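The quote for the kitchen arm landed in May, and I have read it more often than I have read my own mortgage. Umeck wants 22 thousand for the hardware, spread over 36 months, with a further monthly charge for what it calls skills. Uvarside, where I sit on the catering side and guard the equipment money, is expected to say yes before the summer.

I would like us to say not yet.

What came with the quote was simulation. Simulation is a fair way to develop a machine and a poor way to sell one to a kitchen. Rendered oak doesn't swell when somebody leaves a wet cloth on it, and rendered grippers don't go in for repair. 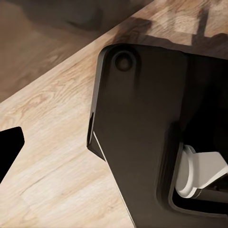

Simulated view over the tabletop, with the gripper housing close up.

Look at all those edges and recesses. Anyone who has cleaned a slicer at the end of a shift will see the bill coming. I asked Umeck how long it takes to strip and wipe down the hand after raw chicken, and was told this would be covered at the training stage. Training is another 600 a head. The quote has no line for cleaning, none for spare fingers and none for the person who stands by while the thing learns our worktops.

Rodrigo Teixeira, who runs our main kitchen and is keener than I am, says I am pricing the worst week of the year. Perhaps. I have also lived through the combi oven from Antoniuk, bought on a cheerful forecast and idle for 89 days while we argued over a door seal. Nothing had been set aside for that either.
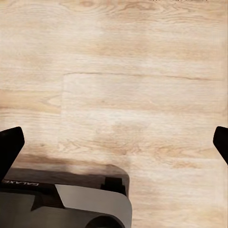
Fingers wide apart over a pale wood-grain floor, also in simulation.

Then there is the question of what we are buying it for. Kundov, the consultants, put "food preparation" in their plan and left it there. Pressed, they named tipping, moving and portioning. Those jobs take up nearly an hour of a morning here, split between people who are doing something else at the same time. Take that hour away and no wage comes off the books.
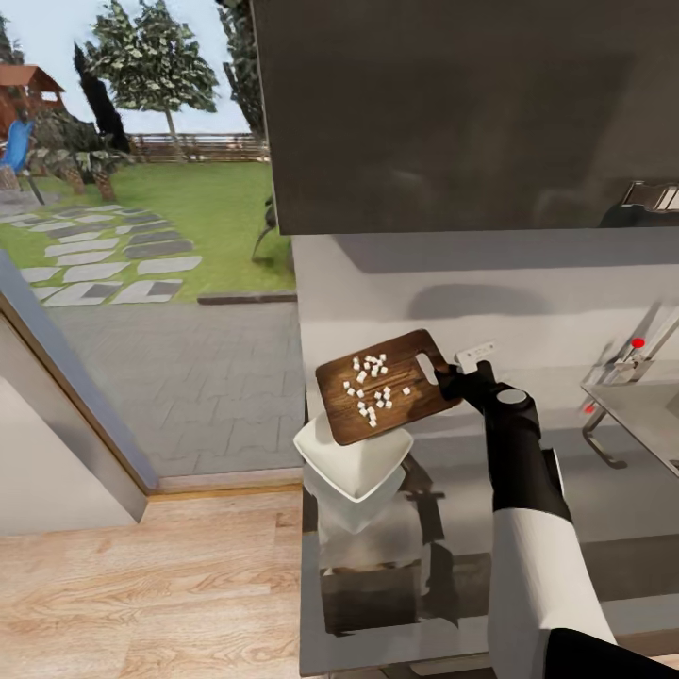

What I would pay for

A trial, on our own counters, with our own boards and bowls, at a fixed price and with the right to send it back. Diced white cubes on a board over a bowl make a reasonable first test. I would follow them with beetroot, then something sticky, and have our own staff write down the stoppages.

If Umeck won't agree to that, the money should go on the extraction fans, which we know we need.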